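House rules for hand-held gripper work, second go

I wrote up our working rules for hand-held grippers last June and they have been sitting in the shared folder ever since, getting longer. Subbarao Kurian asked me to put a version on the blog, as he is setting up the same kind of work at Clavness and would like something to argue with. So these are the rules as they stand now, with the ones we dropped left out.

A bit of background. We collect demonstrations of ordinary packing and tidying jobs, done by people in ordinary rooms. The standards we started from were written for fixed arms in fenced cells. They are good documents and I still go back to them for the chapters on risk assessment, but they have very little to say about a person in a living room with a gripper in each hand. The most useful parts turned out to be the dull ones: write down the task, write down the hazards, name the person who can stop the work, and keep a record of changes. The rest we had to work out.

Before anyone picks up a gripper

The task sheet comes first. It is one side of paper and says what goes where, what counts as finished, and what the operator should do if something tears, spills or drops. Araceli Villaseñor writes ours and she is strict about verbs. "Put in the box" and "place in the box" were used for different things on two early sheets, and we lost most of an afternoon to sorting out the labels. Now there is a list of verbs and you pick from the list.

Next is the floor. You are looking at your hands and at the object, and you will step backwards without thinking. Cables go behind you or up the wall. Anything heavy that can roll gets moved or chocked. If the room is full of somebody's belongings, leave them where they are as far as you can, and agree with the householder what may be touched. We get written consent for the room as well as for the people in it. Ritva Hirvonen drafted the form and it has a separate line for post, photographs, screens and anything else with a name on it.

Then the grippers themselves. Open and close each one fully, look at the pads, look at the pivots. A pad that has started to peel will pass a quick glance and then shift under load. We replace pads in pairs, never singly, and write it in the log. Brijesh Bhatia checks the pivots with a fingertip for side play, and if there is any he takes the gripper out of use. He has been overruled on this once, by me, and I was wrong.

Picking and placing packaged goods

Soft packs are most of what we do: tissues, crisps, sweets, anything in film. They look easy and they cause most of our rejected takes. Out of 456 takes in the last batch we threw out 81, and the commonest reason by a long way was squeezing too hard.

The rule is to grip across the width of the pack and stop when it stops sliding. Do not keep closing until the jaws feel solid. A packet full of air will never feel solid, it will just burst. With tissue packs, keep off any loose tab or flap, as lifting by that part can tear the film. Printed side up or down does not matter unless the task sheet says it does, and if it matters the sheet must say so before the take starts.

Work at one pace. New operators speed up once they have done a dozen and the second gripper starts moving before the first has finished. Our sheet says that one gripper holds or carries at a time unless the task is marked two-handed. The other can rest or steady, but it must be doing one thing and you should be able to say what.

When filling a box, the first items go to the back so that you are not reaching over what you have already placed. Lower the item until it touches, then open. Dropping from height is marked as a fault even when it lands well.

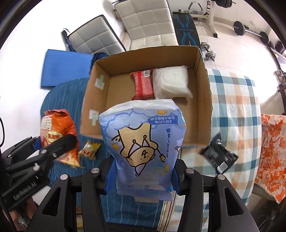

Stopping and starting again

Anyone in the room can stop a take, including visitors. They do not have to give a reason at the time. The word is "stop" and the operator opens both grippers over a clear surface and steps back. If there is no clear surface, hold still and wait for somebody to take the item.

After a stop, write one line in the log before carrying on. Letay Asfaw keeps the log for our group and her view is that a bad line is better than a missing one. I agree, having tried to rebuild a session from memory.

A take that was stopped is kept but marked. We argued over this for a while. Deleting them made the batch look better and hid the fact that one particular task was badly designed. At Lakstead they delete theirs, and they have their reasons, but I would want to see the stopped ones if I were using the data.

Rest and hands

Two hours is the limit for one person in a day, with a break at least every half hour. The grip is repetitive and the strain comes on slowly at the base of the thumb. People will tell you they are fine. Put the break on the sheet so that it isn't a matter of asking. Swap the leading hand between tasks if the operator is comfortable doing so, and record which hand led.

Wipe the handles between people. Fingers stay out of the linkage, even to free a bit of film caught in it. Use the tweezers in the kit.

Records

For each session we keep the task sheet, the log, the consent forms and the serial numbers of the grippers used. The consent forms are stored apart from everything else and only two people can open them. If a householder withdraws, we need to be able to find every take from that room, so the room code goes on every line of the log without exception.

Changes to the rules are numbered and dated at the bottom of the sheet. Old versions stay in the folder. I would like a proper review every 1,000 takes and so far we have managed it once.

Things still open: what to do with pets in the room (at present they go elsewhere, with the door shut), whether glass belongs on the list at all, and how to word the rule on children's belongings. Subbarao has sent me a page on glass already, which I'll go through with Brijesh and add to the next version.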